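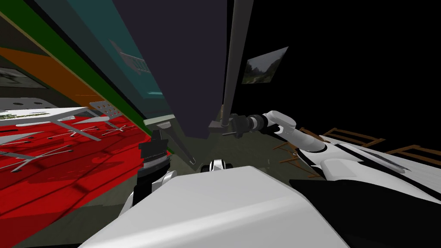 Right arm, gripper near the lower end of the gray pole

Ticket 3549
Subject: Bass channel drops out when backing tracks start
Product: Zovon stage interface, with Trodell playback software
Opened by: Consuelo Echeverri
Assigned to: Katherine Cabrera
Opened: June 13, 2024
Status: Solved

First message from Consuelo Echeverri

Hello. I play bass and sing second voice in the band Grurnen, and I also take care of our playback computer. We have used your interface since April. In the rehearsal room we have the following problem. When I play bass alone through input 3, the sound is clean. When our drummer starts the backing tracks from Trodell, the bass disappears for a short moment, then it comes back with a click. After this it can work well for a whole song, or it can drop again in the second verse. The vocals on inputs 1 and 2 never drop.

I have already tried these things:

1. Other cable between bass and interface. No change.
2. Other bass (passive, the first one is active). No change.
3. Other USB cable, shorter. No change.
4. Restart of computer and interface, in both orders. No change.

The interface is set to 16 channels and the buffer to 32 samples. I keep the buffer low because our singer hears herself late in the in-ear monitors if it is higher, and then she sings behind the beat. I attach the log file from yesterday evening.

Reply from Katherine Cabrera

Thank you for the clear list, it saves us both some time. I have opened your log. I see 294 buffer warnings in one rehearsal, and most of them come in small groups directly after a song is loaded. A buffer of 32 samples is possible with your computer, but it leaves very little room when the software reads several long files from the disk.

One thing I do not understand yet is why only the bass is affected. If it was only the buffer, I would expect that you hear it on the vocals too. Could you please tell me:

– if there is any effect on the bass channel inside Trodell
– if the bass goes to the in-ear mix directly or through the software
– if the drops come also when you load a song but do not press play
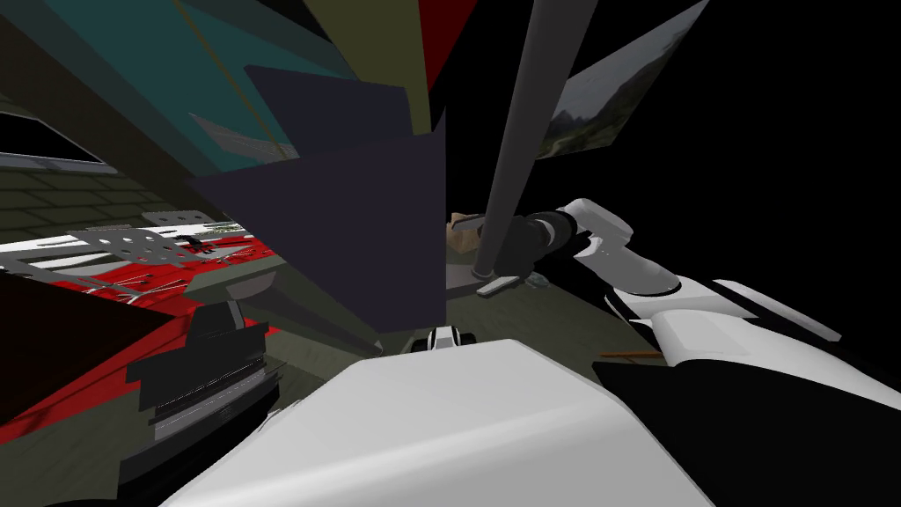

Consuelo Echeverri wrote back

I made the tests this afternoon with only the drummer. There is one effect on the bass channel, it is the Arango amp simulation. The vocals have no effect in the software, their reverb comes from the mixer. The bass goes through the software also for the in-ear mix, because I want to hear the amp sound and not the dry sound.

When I load a song and do not press play, I still have a drop, but only one. So it is the loading and not the playing, or at least the first drop is.

Then I switched off the Arango effect and loaded six songs one after another. No drop. I switched it on again and the second song had a drop. I was happy to see this, but I cannot play the show with a dry bass. Our songs need the distortion, in the quiet ones it would not matter so much. 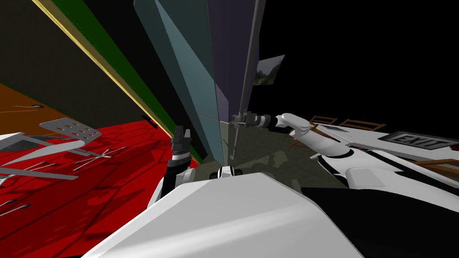

White chair with perforated seat, red floor

Katherine Cabrera replied

This is very useful. The amp simulation has a setting called "Reset with transport". When it is on, the effect is started again each time a new song is loaded. With a small buffer the restart does not finish in time, so the channel is silent until it is ready. The click you hear is the moment when it comes back.

Please open the effect window, go to the second page, and turn this setting off. Save it in the show file as well as in the preset. Otherwise the show file will bring back the old value the next time you open it.

For the drops later in the song, I think the reason is different. Your log shows that the tracks are read from an external drive. Please copy the show folder to the internal drive of the computer and try again with the same buffer. I would like to leave the buffer as it is for now, so that we change only one thing at a time and your singer is not disturbed.

Consuelo Echeverri wrote back

Both changes are made. First only the setting, and the drop at loading was gone. The drop in the second verse was still there one time. Then I copied the folder, and we played the full set two times without a drop or a click. I attach the new log. The copy took longer than I expected, we had many old versions of the same songs in there – I will clean this up before the tour.

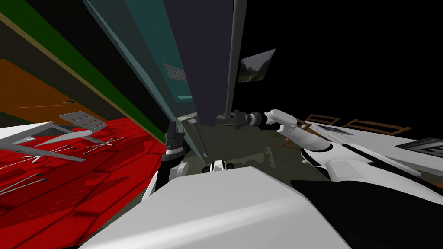 Solution

Turn off "Reset with transport" in the amp simulation, save the show file and the preset, and run the show from the internal drive. Interface settings are unchanged. No fault found on input 3.

Note from Katherine Cabrera, before closing

The new log has no buffer warnings. I have asked for the setting to be explained better in the manual, as it is now only mentioned in one line on the preset page. If the drops return after you add new songs, please answer to this ticket and attach the log from that day.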